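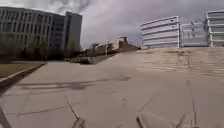
4. Mise en place sur l'esplanade

Cette section concerne l'installation du kit de marché Vumitz (tonnelles, lests, signalétique) sur une grande surface minérale. Pour une pose sur herbe, voyez la section 5, qui est plus courte et où l'on a le droit de planter des sardines. Sur une dalle, ce droit vous est retiré.

4.1 Avant de décharger

1. Parcourez toute l'esplanade à pied, les mains vides. C'est la seule fois de la journée où vous aurez les mains vides, profitez-en.

2. Repérez les joints entre les dalles. Ils serviront de quadrillage pour tout le reste de l'installation et ils sont plus droits que n'importe quel cordeau tendu par deux personnes qui discutent.

3. Notez les fissures, les taches sombres et les reprises de béton. Une fissure fine ne gêne pas. Une dalle qui bascule sous le pied, si : marquez-la à la craie et décalez l'emplacement d'une dalle entière.

4. Cherchez la pente. Une grande place a l'air plate jusqu'au moment où l'on y pose une table à roulettes. Placez le niveau fourni dans les deux sens, à trois endroits au moins.

5. Ramassez les petits déchets sur l'emprise des pieds. Une capsule de bouteille sous une platine de 30 kg y restera gravée, et la platine ne portera plus que sur elle.

NOTE. Le relevé se reporte sur la fiche Cornier, au verso du bon de livraison. Oui, au verso. Nous avons demandé qu'elle passe au recto en avril ; la réponse nous est parvenue au verso d'autre chose.

4.2 Choisir l'axe de l'allée

6. Alignez l'allée principale sur les joints qui filent vers le fond de la place. L'œil suit ces lignes de toute façon. Une rangée de tonnelles posée légèrement de travers se voit depuis les étages, et les étages écrivent des courriels.

7. Gardez la bordure comme limite, pas comme appui. Aucun pied de tonnelle ne doit chevaucher la bordure, y compris lorsque le dernier exposant jure que « ça tient très bien comme ça ».

8. Laissez libres les marches et les deux mètres de dalle qui les précèdent. Les gens s'y assoient dès qu'ils voient quelqu'un travailler.

9. Ne fixez rien aux poteaux existants : ni banderole, ni guirlande, ni vélo. Un panneau de signalisation doit rester visible dans son intégralité une fois les bâches montées.
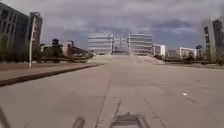 Fig. 4-1. Joints de dalles, bordure et poteau à panneau rouge : les repères à reporter sur la fiche avant le traçage.

4.3 Tracer les emplacements

10. Partez du joint le plus proche de la bordure et comptez vers l'intérieur. L'inverse est possible. Il aboutit en général à un treizième emplacement, le n° 13, large comme un parapluie.

11. Marquez chaque angle d'une croix à la craie. La peinture en bombe est interdite, même celle dont l'étiquette promet qu'elle part à l'eau.

12. Inscrivez le numéro au centre de l'emplacement et non dans l'angle, où la platine le recouvrira.

13. Photographiez le tracé terminé. Par ciel chargé, faites-le tout de suite : la craie n'a jamais gagné contre une averse.

4.4 Lester

14. Posez une platine Nartey par pied avant de déployer la toile. Avant. L'ordre inverse donne une voile, et vous en serez l'équipage.

15. Vérifiez que la platine porte à plat, sans être à cheval sur un joint ouvert. Au besoin, glissez la cale en caoutchouc (réf. 3,203 au catalogue Laltness, virgule comprise ; le moteur de recherche ne trouve rien sans elle).

16. Serrez les molettes à la main. La clé du kit sert aux traverses et à disparaître.

ATTENTION. Une place dégagée entre de grands immeubles peut accélérer le vent bien au-delà de ce que l'on ressent au pied des façades. Mesurez au milieu de l'allée, à hauteur de toile. Si l'anémomètre passe dans la zone rouge, repliez. On ne négocie pas avec lui, et on ne le tourne pas dans l'autre sens.

ATTENTION. Ne traînez pas les platines. Elles rayent le béton et le bruit s'entend jusqu'au dernier étage. Prenez le chariot.

4.5 Contrôle avant ouverture

17. Remontez l'allée depuis le bas de la place en poussant le chariot vide. S'il accroche quelque part, une poussette accrochera aussi, avec davantage de commentaires.

18. Vérifiez que les 136 molettes du kit complet sont serrées. S'il en reste une dans votre poche, recommencez au premier emplacement.

19. Signez la fiche et glissez-la dans la pochette du chariot.

Les corrections à cette section sont à adresser à Nusrat Navaratnam, service documentation, en indiquant le numéro de l'étape. Les messages intitulés « petit souci » sont traités en dernier.

Section révisée le 23 juin 2026. Suite : 5. Mise en place sur herbe.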